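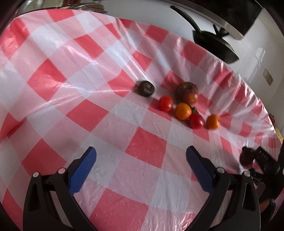 Rungnapa Onsri maintains the collection rules at Grunska, where operators record handling tasks with hand-held grippers for use in training manipulation policies. The current rulebook has 18 clauses. The first version had one page and, she says, "mostly told people to charge the batteries".

The clause she is asked about most concerns the start of a take. The operator holds both grippers open and still before approaching any item, and the fingertips must be in view. "If the fingers are closed at the first sample, the width signal has no usable zero," she says. "You can correct for it afterwards. I would sooner throw the take away."

Grip pads are the second subject of the interview and clearly the one she prefers. Pads are inspected before each session and replaced in pairs. A new pad and a worn pad on the same gripper will pull a smooth item to one side as the fingers close, and the operator compensates with the wrist without noticing. The policy then learns the wrist movement. The replacement limit was 3000 grasps until June, when it was cut to 1000 after a review of takes with tomatoes. Onsri considers the lower figure conservative for fruit with a rough peel and has left it in place anyway.

On surfaces, the rules are less strict than visitors expect. Glossy plastic tablecloths are allowed, creases and glare included. "Kitchens have shiny tables. Zandberg asked us to iron the cloths flat and I refused." What the rules do prohibit is moving the cloth between the first grasp and the last release, as the tracking relies on fixed features and a checked pattern is already repetitive enough to cause false matches.

Two-handed takes have their own section. Each gripper is logged separately, with a shared clock, and a take is rejected if either log has a gap. Of the last batch sent to Burkier, 606 takes passed. She declined to give the number rejected.

Produce is used for one session only and is not put back in the kitchen afterwards. Bruised items are recorded as bruised and may still be used. Dropped items stay where they fall until the take ends.

Asked whether the rules could become a shared standard, Onsri was cautious. Mangubat uses a similar document with a different definition of a failed grasp. "Theirs counts a slip as a failure. Ours counts it if the item leaves the pads. Until that is settled, the two sets should not be merged." A draft definition is with both firms for comment.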